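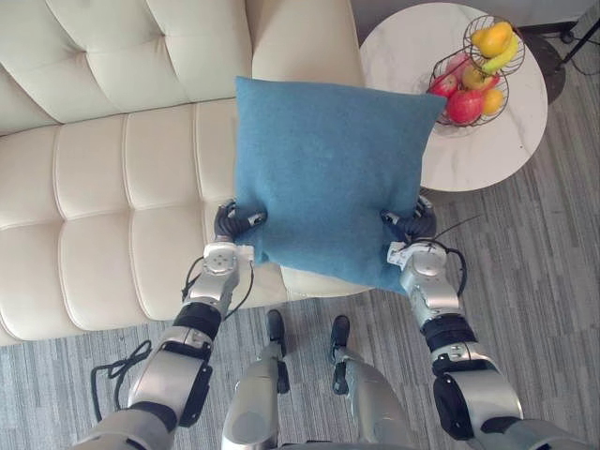

The hard part is letting go, according to Nima Ahmadpour. Picking a cushion up by remote control took her one morning to learn, she told visitors to the Plunari workshop in Lollbridge, but putting it down where she wanted it, and opening both hands at the same moment, took most of June.

Plunari has been teaching a two-armed robot to tidy a living room since the spring. The work is done by a small team of operators who move the robot's arms and hands from a desk at the side of the room. Each attempt is recorded, and the good ones are used to train the software that will later be asked to do the same job without an operator.

The task now being taught is the cushion. The robot lifts it with both hands, brings it over a cream sofa and sets it against the backrest. An attempt ends when the cushion stands up by itself and the hands are clear of it.

The firm said it had kept 265 recordings of the cushion task so far. Another 82 were thrown out, mostly because the operator had stopped halfway to change grip or had dropped the cushion on the floor. A few went because a finger had caught in the cover.

Casimiro Requena, who runs the project, said soft things had been left until after cups and boxes on purpose. A cup is the same shape every time it is picked up. A cushion folds where it is squeezed, and the fold is different when the hands are a little higher or closer together. Operators are now asked to take hold near the two bottom corners and to keep the pressure light.

"If you hold it in the middle it goes like a bow tie," he said. "You can still put it on the sofa, but it falls over."

The team tried another method first. For several weeks Finlay Rutherford stood beside the robot and pushed its arms through the movement by hand, with the motors slack. The arms followed him well enough. The trouble was in the fingers, as he could not guide two hands' worth of them and the arms as well. He also kept getting between the robot and the sofa, so his sleeves turned up in a good many of the recordings. Plunari still teaches simple arm movements that way, such as pushing a drawer shut, and keeps remote control for anything that needs both hands.

Operators work from the view at the robot's head, which shows them the arms reaching forward and whatever is between them. A large cushion can hide the place it is meant to go. Ahmadpour said she had learned to look at the seat before lifting, pick out a seam, and aim for that once the cushion was up. Newer operators tend to lower it too early and have to drag it back along the leather.

Sessions last an hour, with a break after every 10 attempts. Esperanza Esteban, who checks the recordings, said the break had come in when she saw that attempts late in a session were getting slower and jerkier. She marks each one as keep, keep with a note, or drop. Hesitations are noted but are not always a reason to drop a recording. Some of them show the operator correcting a bad grip, and the team wants the robot to see that too.

The software has had one trial on its own. It lifted the cushion and reached the sofa on most tries, but it often let go with one hand before the other, and the cushion slid sideways. More recordings of the last few seconds are being made as a result, starting with the cushion already over the seat.

The money comes from Clella, a care company that wants to know whether a robot could help with light housework in its flats. Aurelio Sarmiento of Clella said no date had been set for a trial with residents and none would be until the robot could be left to finish a room. He added that the sofa in the workshop was much firmer than the ones in the flats, and that he had offered to send a softer one over.

Plunari plans to record roughly 100 more attempts with the present cushion before changing its size. A folded blanket is next on the list.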